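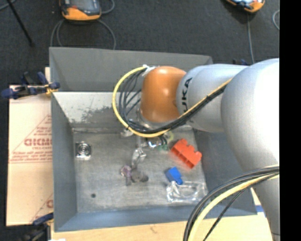 4. Comparing grippers over the bin

This section assumes the arm is mounted and the controller starts without faults. It covers fitting a gripper, setting its limits, and running the same picking test on each candidate. Bimeck and Aebischer both supply quick-start sheets. Read them, but don't copy their force values. They were no use to us on small parts.

4.1 Before you start

1. Clamp the bin to the table. A bin that shifts a little will make a good gripper look bad.
2. Put in a mixed load: plastic bricks, something shiny, something in crinkly clear wrap. Vendors like to demo with matte cubes. Leave the cubes out.
3. Run the cables along the arm and tie them with enough slack for full wrist rotation.

CAUTION: Turn the wrist through its whole range by jogging at low speed before any automatic run. Watch the cable loop the whole way. A loop that clears the bin wall at one angle may catch it at another.

4.2 Running the test

1. Fit the gripper and enter its weight in the controller. Weigh it yourself, with the bracket on.
2. Set the closing force to 70 percent for the first run.
3. Load program 602 and start it with one hand near the stop button.
4. Log every attempt, including the ones where the software says "grasp OK" and the fingers are empty. Check by eye.
5. Stir the bin by hand after each run, with the arm stopped and locked out.
6. Repeat until you have over 2,000 attempts per gripper.

Note: The Pokeck software reports its own success rate. We ignore it — it counts a part as picked when the fingers close, whatever happens next.

4.3 Reading the results

Keep misses and drops in separate columns. Wukano's older log sheet, spelled Wurkano on the current one, lumps them together, so use the current one. Clear wrap will probably be your worst row with any camera-guided setup. Be suspicious if it isn't, and send the log to Ruan Masilela or Nneka Aliyu before you order anything.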